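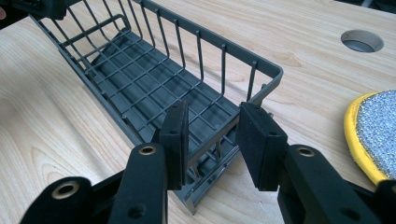

*The gray dish rack on a table at the Chisholm Street hall, Tisthorpe.*

**Hall kitchen gets a dish rack, and a waiting list**

TISTHORPE: The shared kitchen at the Chisholm Street hall has a dish rack again, ending a dry spell that began in January, when the old one went home with somebody's casserole and did not return.

The replacement is gray, long and open-topped, with a row of upright bars down the side. It spent its first morning on a table in the main room while the people who use the kitchen discussed where it ought to live. Left of the sink had strong support. So did right of the sink. A proposal to keep it in the cupboard "for best" was withdrawn after some looks.

Beathag Hepburn, who runs the Jinorwood soup lunch out of the kitchen and feeds about 40 people at a sitting, had been drying bowls on a folded towel for most of the winter.

"You get a stack of bowls on a towel and you have a wet towel and wet bowls," she said. "I'm not asking for a dishwasher. I asked for one of those in 2 different meetings and I know how that goes."

The lunch group has first claim on the rack until mid-afternoon. After that it passes to the Stitummont choir, whose needs run mostly to mugs. The choir has asked that the lunch group not leave ladles in it. The lunch group has asked which ladles.

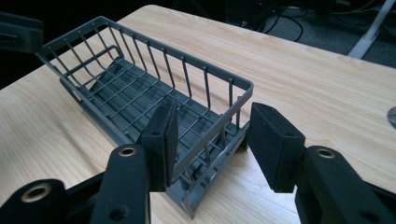 *Crossing slats form the floor of the rack, with the tabletop showing through.*

A sign-out sheet was put up beside the kitchen door and had filled through the end of the month by lunchtime, although one of the entries just says "forks."

Borrowing the rack for use outside the building is not allowed. Anyone who comes across the old one, or the casserole, is asked to leave it on the back step. No questions will be asked, Hepburn said, except by her.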